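Big Blocks Come to the Hutapea Playroom

Families who stop by the Hutapea playroom this July will find something new on the shelves - a set of 54 oversized building blocks, chunky enough for little hands that still find the small ones a struggle. 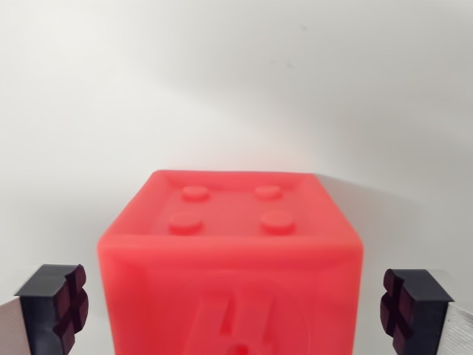 Finlay Matheson, who has looked after the toy collection for six years, had been hoping for a set like it for ages, and he's as pleased as the toddlers will be! The playroom is free and opens at 10. 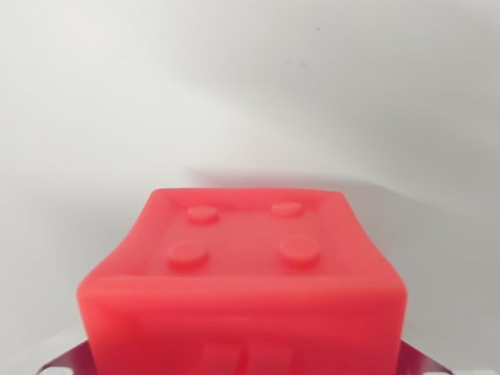

A red block with four round studs on top.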